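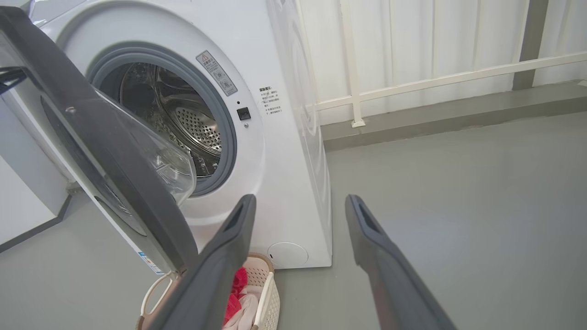
Pre-run checklist: laundry cell, Villona arm

Checked by Rawiri Stubbs. Comments by Rawiri unless marked DTM (Digby Te Moana). Work through it in order. Write OK, FIX or N/A, and write a comment for anything that isn't OK.

1. Floor and surroundings

1.1 Floor dry and clear in front of the washer. OK

1.2 Nothing hung over the railing. OK

1.3 Washer stands level and does not rock when pushed at the top corners. FIX
Comment: rocks a little on one foot. Turned the foot down half a turn and locked it. Check again after the next full spin.

1.4 Stop button within reach of whoever is standing at the bench. OK
Comment: the cable is long enough now. Please leave it on the hook when you finish.

2. Washer

2.1 Washer not running a program. Dial off, tap closed. OK

2.2 Door swings fully open by hand and stays there. OK
Comment: the arm plan assumes the door is all the way back. If it drifts in, the left finger will meet the rim on the way to the drum.

2.3 Latch opening in the front panel free of lint. OK

2.4 Rubber gasket seated all the way round, no folds. OK
Comment: ran a thumb around it. No cuts. We should look at this every time, as the fingertips are harder than the rubber.

2.5 Drum turns freely by hand. OK

2.6 Filter cover closed. OK
DTM: I opened it Wednesday and got a button and some fluff out. Closed it hand tight.

3. Gripper

3.1 Both fingers tight on their mounts. FIX
Comment: right finger had play at the base. Took the screw out, cleaned it, put it back with thread lock. Left one was fine.

3.2 Fingertips free of burrs and sharp edges. OK
Comment: these are the second set. The first set snagged a sock and pulled a thread, so run a scrap of cotton over the tips before you sign this.

3.3 Fingers open and close through the full range with no grinding. OK

3.4 Grip force setting is 221 in the Flaltis config. OK
Comment: that's a raw motor value and has no unit. At 463 it holds wet jeans but leaves marks on the gasket if it catches it. Stay at 221 for small items.

3.5 Wrist camera bracket tight, cable tied back with slack at the wrist joint. FIX
Comment: cable tie had slipped. Replaced it. DTM: use the hook-and-loop strap next time, I keep having to cut these off.

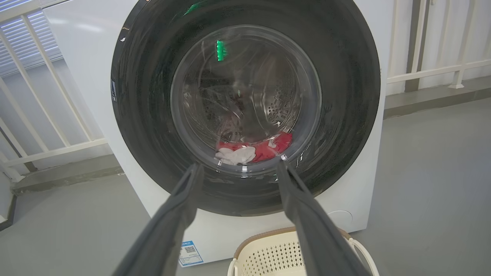
The strap should sit behind the wrist joint and leave a loop big enough for two fingers. Turn the wrist both ways by hand with the power off and watch the loop. If it goes tight at either end, move the strap back and try again.

4. Laundry and basket

4.1 Test items are from the test bag only. OK
Comment: no zips, no bra hooks, nothing with a long drawstring until we have sorted out the tips.

4.2 Pockets empty. OK

4.3 Basket handles down and clear of the finger path. FIX
Comment: one handle was standing up. It's easy to miss — the fingers come past it low. Folded it down. If it won't stay, swap the basket.

4.4 Basket on its floor mark. N/A
Comment: there is no mark yet. Digby has the tape.

5. Software and motion

5.1 Correct profile loaded (Cartwright, not the bench profile). OK
Comment: check the name on the screen every time. The bench profile has no limit on reach.

5.2 Speed limit 600 or lower for the first run. OK
Comment: set to 600. DTM: I'd go slower than that near the glass. Half is plenty.

5.3 Log number written down. OK
Comment: 1881.

5.4 Dry run with door open and drum empty, one hand on the stop. OK
Comment: went in and came out without touching the gasket. I did it twice.

5.5 Stop button tested while the arm is moving. OK
Comment: arm holds position and the fingers stay as they were. Anything in the grip stays in the grip, so don't reach in and tug at it.

6. Left to do

Spare fingertips: one pair on the Tesurska printer, not cleaned up yet.
Recheck washer foot (1.3) and right finger screw (3.1) before the next session.
Tape for the basket mark — Digby.
Add a line to section 5 for stopping the arm if the door starts to swing. I'll write it when we agree where the limit goes.

Cleared to run: yes, small items only, two people present.
R. Stubbs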